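Totau Night Corral Program

The Totau Night Corral Program is an arrangement between sheep owners and wildlife managers in the Totau highlands. Its purpose is to lower the number of sheep killed by wolves and lynx without removing these animals from the area. The program covers 29 grazing units in the upper Skalura valley and is run by the Kyei Grazing Association. 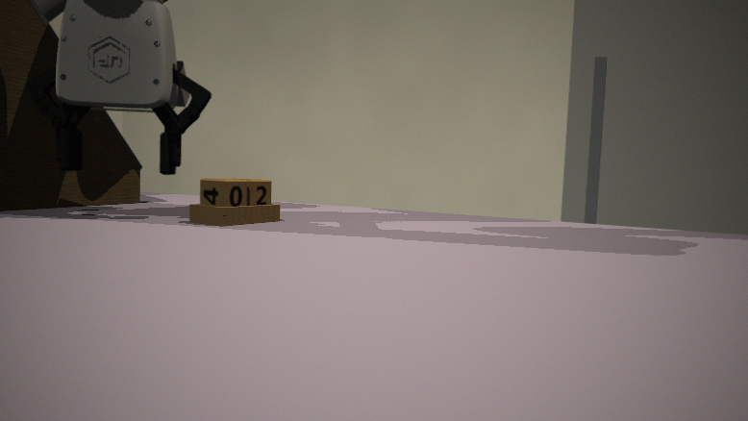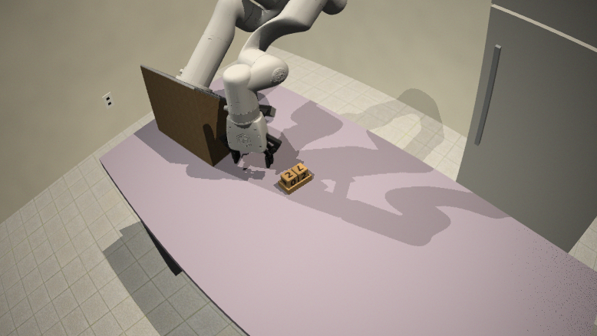
Background

Sheep have been kept in the Skalura valley for many generations. In the past, each family sent a herder with its flock for the whole summer, and the flock was gathered every evening near the herder's hut. When wolves became rare, this custom became weaker. Many owners left their sheep alone on the high pasture and visited them only every few days.

Wolves returned to the highlands from the forests of Urnent, and losses of sheep started to grow again. In the worst season before the program, owners reported 309 dead or missing sheep. It was not possible to say how many of these were taken by predators. Some carcasses were never found, and others were found too late for an examination. The disagreement over this number was one of the main reasons why the owners and the wildlife managers began to hold regular meetings.

Organization

The program began on 2019-05-20, when the first agreement was signed in Kyei. Participation is voluntary. An owner who joins must bring the flock into a corral before dark and keep it there until the morning. In return, the association lends the fencing and pays a part of the herder's wages. Owners who do not join can still ask for payment for killed sheep, but the procedure is longer and the payment is lower.

Each participating unit receives 2 corrals, so that the flock can be moved when the ground becomes muddy or the grass is worn down. The corrals are made of electric netting. On rocky slopes, where the posts can't be pushed into the soil, old stone pens have been repaired and used instead.

Guard dogs are allowed but not required. They must be registered with the association, and warning signs must stand on the hiking trails nearby. This rule was added after complaints from walkers on the path between Skalura and the Urnent pass.

Grazing season

The flocks go up when the snow has left the middle slopes and come down in September. The last weeks are considered the most difficult. The nights are longer, fog is frequent, and sheep that stay behind in the gullies are hard to find. Herders may ask for a second person during this time.

Results and criticism

According to the association, reported losses in the participating units fell by roughly 40 percent over the first three seasons. Losses in the neighboring units changed little. The wildlife managers have warned against a quick conclusion, as the wolves also changed their range in the same period.

Some owners say that sheep gain less weight when they can't graze at night, above all in hot weather. Others have pointed to the damage to plants around corrals that stay too long in one place. The association now asks herders to write down the date of each move.

See also

Kyei Grazing Association
Skalura valley
Urnent pass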